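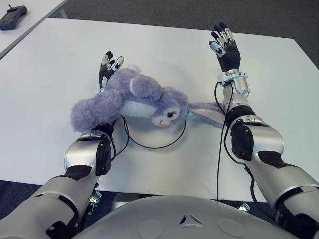 Last changed: January, by nbotha

narkura-lost-things

A small dataset of lost property notices, typed up from the paper ledgers of the Narkura ferry. It holds 2,000 entries. If you came looking for passenger numbers or timetables, you want the other folder, which is tidier and much less fun.

What's in it

notices.csv has one row per item handed in. claims.csv has one row per person who came to the desk and said something was theirs. The two are joined on ledger_no. Please don't join them on item description, however clever you feel. Black umbrella will match black umbrella until your laptop catches fire.

Columns in notices.csv

ledger_no: the number written in the margin. Repeats when the clerk lost track, in which case we added a letter.
item: as written, spelling and all. "Umberella" stays.
item_clean: our tidied version. "Umbrella."
category: one of clothing, bags, toys, documents, food, other. Teeth are under other. We argued about this.
found_at: deck, saloon, gangway, or Enlow landing. Blank means blank.
month: no day was kept before the second ledger, so we dropped it everywhere.
remarks: whatever the clerk felt like saying. By far the best column.

Columns in claims.csv

ledger_no: as above.
claimed_as: how the claimant described the item before seeing it.
outcome: returned, refused, or gave up.
wait_days: whole days between handing in and collection. One cheese has a value of 70. It was returned.

How it was made

Lindiwe Van der Merwe photographed the ledgers page by page and typed the first pass. Naledi Botha (me) typed 200 of the entries again without looking at hers, and we compared. Most of our disagreements were over one clerk's sevens, which look like ones, and his ones, which look like nothing on earth. Where we couldn't settle a reading, item_clean says UNSURE and you are welcome to have a go.

Names and addresses of claimants were never typed in. A few remarks named people anyway, usually to complain about them, and those names have been swapped for a dash.

Known problems

Gloves are counted singly in the first ledger and in pairs afterward. Any chart showing a sudden collapse in glove loss is showing you this.

Toys are thin. The clerks mostly wrote "doll" for anything with a face, so a rabbit, a bear and an admiral may all be in there as dolls. Don't build a study of stuffed animals on it.

The Kokar winter pages got soaked at some point and 70 rows have an item but no month.

"Food" ends abruptly. The remark on the last row reads "no more of this."

Suggested uses

Teaching joins. Practicing on messy text. Settling whether people lose more hats on the open deck, which they do, to the surprise of no hat owner.

Please don't use it to estimate honesty. Someone at Tsang tried with an earlier version and took every "gave up" for a liar, when a good many of them had simply missed the desk's opening hours.

License

Free to copy and change. Credit the dataset by name if you publish. Corrections go in fixes.txt, one per line, ledger number first. If you can read the clerk's ones, write to us before doing anything else.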